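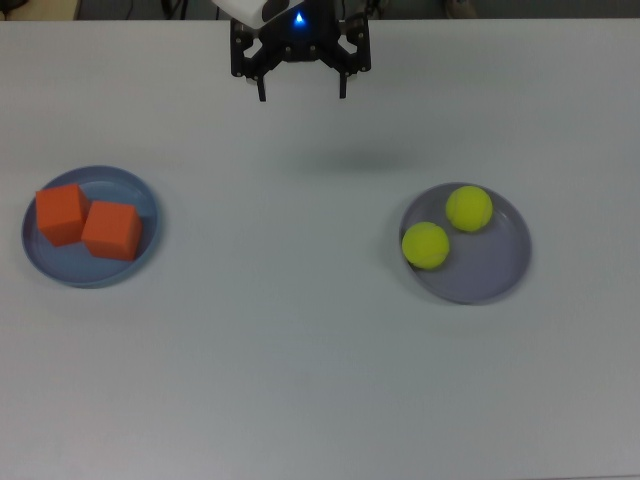 Fig. 1. Two-finger gripper over the sorting task: foam cubes on one plate, tennis balls on the other.

Unit 5: What the Arm Costs After You've Bought the Arm
Handout, July 2020
Viorica Matei

Read this before you open a catalog. Catalogs are written by people who would like you to stop reading at the price.

Your assignment is to plan a purchase for a small teaching cell at Panora, a contract packer with one spare table and a manager, Ravindran Rodrigues, who has been promised a robot by September. He has not been promised a budget. You will write him one.

Start with the task. Pick up a foam cube, pick up a tennis ball, put each where it belongs. A cube gives you flat sides to close on. A ball gives you very little, and will leave if asked rudely. Any gripper you propose has to manage both, so write down the widest object, the heaviest object and the one most likely to roll onto the floor. Then go shopping.

Quotes to compare
Nako: gripper only, $925. Mounting plate and cable sold separately, as is the patience to find out which cable.
Vavley: gripper with plate and cable, $1,000. Spare fingers extra.
Marar: no list price. "Contact us" is a number too, and you should assume it's a large one.

Lines people leave off
Spare fingers. Buy 2 sets. Students close grippers on tables.
Shipping and import fees. Get them in writing.
Setup time. Plan on around 5 days, and charge it to somebody.
Props. Plates, cubes and balls are the cheapest line in the budget and the one most often lost in a drawer. List them anyway.
The table. Does Panora's fit the reach of the arm? Measure it. Last year a group priced a very nice arm for a table in another building.

What to hand in
One page of costs, with a source for each. One paragraph on what you'd cut first if Rodrigues loses a third of the money, and what the cell could no longer do. A purchase order date that leaves room for late delivery. "ASAP" is not a date.

Spreadsheets with the total typed in by hand will be returned unread. I do click on the cell.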